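May, 10:40
Logged by Sumathi Rodrigues, Torport

Fault: right gripper on the Calen arm releases early on the fruit transfer task. Grip force set to 93, closing delay 400 ms. Wrist offset rechecked after the finger pads were changed; no error found. Test repeated over the grey drawer unit, orange fruit in the hand, apple left on the top.
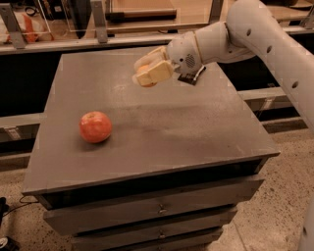 Ovidiu Vlad replied that new pads need the closed position taught again before the force value means anything, and asked for the delay to go back to 124 ms.

Closed position retaught at 11:15, delay restored. Force left as is. Hold test running, 100 cycles. Ticket stays open until the count is in.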